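Plier les tee-shirts sur le lit : ce que je fais, ce que je ne fais plus

Rubrique Linge – Trucs et astuces

J'ai longtemps plié mes tee-shirts debout, contre le ventre, le menton en guise de pince. Le résultat tenait du chausson aux pommes. Puis j'ai eu une table à repasser, que j'ai toujours, et qui sert à poser le courrier. Depuis quelques hivers je plie sur le lit, et je ne vois pas de raison de changer avant la retraite.

Le lit a des défauts. Il est trop bas, il est mou, et on finit toujours par s'y asseoir « deux minutes ». Mais c'est la seule surface de l'appartement assez large pour étaler un vêtement sans déplacer d'abord une lampe, trois livres et un chargeur. Il faut simplement le préparer un peu.

Avant de commencer

Tirez le drap. Un pli du drap sous le tee-shirt devient un pli du tee-shirt, et celui-là vous suivra jusqu'au bureau. Poussez l'oreiller vers la tête du lit, ou acceptez de plier en côte.

Sortez tout le linge de la corbeille d'un coup, triez par type et par propriétaire. Les chaussettes à part, dans un coin, où elles attendront leur heure. Si vous commencez par les chaussettes, vous ne plierez jamais le reste : c'est une loi que j'ai vérifiée chez moi et chez ma sœur.

Le linge doit être sec. Pas « presque sec ». Un coton rangé un peu humide en décembre sent la cave en janvier. Le test, c'est la couture de l'aisselle et le col, qui sèchent les derniers. Si c'est frais au toucher, retour sur l'étendoir.

Remettre le tissu à plat

Le vrai travail est là, et il prend plus de temps que les plis eux-mêmes. On cherche d'abord les deux coins de l'ourlet du bas, on les écarte, on tire doucement vers soi. Ensuite seulement on s'occupe du haut. Dans l'autre sens, les manches se remettent en boule dès qu'on les lâche.
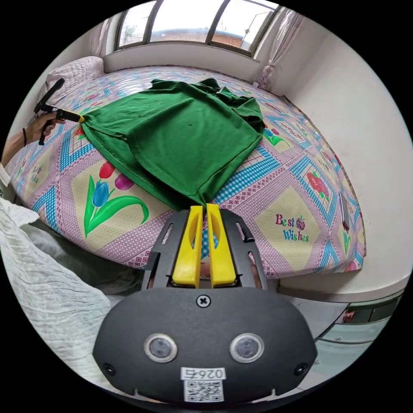
L'ourlet d'abord ; le col et les manches, encore en tas, viendront ensuite.

Servez-vous des coutures de côté comme de rails. Si elles sont sur les bords, le vêtement est droit. Si l'une d'elles se promène au milieu du ventre, soit vous avez mal étalé, soit c'est un tee-shirt bon marché qui a vrillé à la troisième lessive. Dans ce cas, oubliez les coutures et alignez-vous sur les épaules. Il ne sera jamais droit, inutile de vous fâcher avec lui.

Lissez avec le plat de la main, du centre vers les bords. J'ai vu des gens lisser en tapotant. Je ne sais pas ce qu'ils espèrent.

Le pliage proprement dit

Face contre le lit. Rabattez un côté vers le centre, d'un bon quart de la largeur, puis ramenez la manche sur elle-même pour qu'elle ne dépasse pas. Même chose de l'autre côté. Vous avez une longue bande. Pliez-la en deux dans la hauteur, l'ourlet un doigt en dessous du col, puis encore en deux ou en trois selon la profondeur du tiroir.

Ma voisine Danica Dvořáček plie en trois et range debout, comme des dossiers. J'ai résisté par principe, puis j'ai essayé un jeudi soir de désœuvrement. On voit tout d'un coup d'œil et on ne démolit plus la pile pour attraper celui du dessous. Je ne le lui ai pas encore dit.

Pour savoir si le paquet tiendra debout, posez-le sur la tranche, sur une surface dure. S'il s'affale, le dernier pli est trop lâche, ou bien le tissu est trop fin et il faudra le serrer entre deux voisins plus costauds. Dans un tiroir de 40 cm de large, j'en loge 15 sans forcer. Au-delà on les sort au chausse-pied.

Le cas du polo

Le polo se croit une chemise et il faut le traiter comme telle. Fermez au moins le bouton du haut, aplatissez la patte avec deux doigts, rabattez le col bien net. Étalez-le ensuite de tout son long, col vers la tête du lit et bas vers vous, les manches ouvertes.

Ne cherchez pas à ranger un polo debout : le col s'écrase et garde rancune. À plat, en pile basse, tête-bêche un sur deux pour que les cols ne s'empilent pas tous du même côté. Sans cela la pile penche et finit par verser, de préférence derrière la commode.
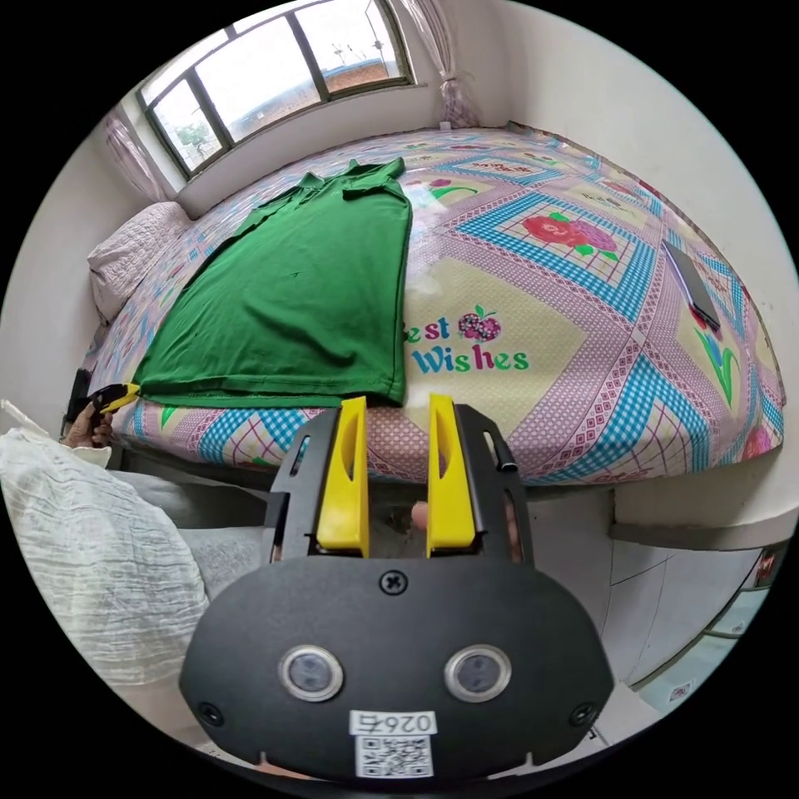 Faut-il repasser un polo avant de le ranger ?
En général on peut s'en passer, à condition de le secouer à la sortie de la machine et de le faire sécher sur cintre, col relevé. Un coup de fer sur le col et la patte suffit pour les jours où l'on doit avoir l'air sérieux.

Les accessoires, vrais et faux

On m'a offert une planche à plier Gristden, à volets. Elle marche très bien, pour une taille de tee-shirt qui n'est celle de personne ici. Un calendrier mural cartonné, glissé dans le dos du vêtement puis retiré, donne la même largeur à chaque fois et ne coûte rien après le nouvel an.

Les séparateurs de tiroir Visport sont utiles si le tiroir est profond. Sinon, une boîte à chaussures sans couvercle. Mon collègue Efe Haruna utilise des serre-livres, ce qui lui fait un tiroir très digne et fort lourd.

Les sachets de lavande : oui, mais au fond et pas contre le linge clair, j'ai un maillot de corps taché qui pourrait en témoigner.

Deux ou trois choses encore

Les couleurs vives se plient à l'envers si la commode est sous une fenêtre et que les tiroirs ferment mal. Le soleil décolore très proprement une bande sur l'arête du pli, et elle ne part plus.

Les tee-shirts imprimés se plient motif vers l'intérieur, sauf les gros flocages caoutchouteux, qui collent sur eux-mêmes l'été. Ceux-là, je les roule.

Quant aux chaussettes, elles sont toujours dans le coin du lit. J'y reviendrai dans une autre page, quand j'aurai retrouvé la deuxième grise.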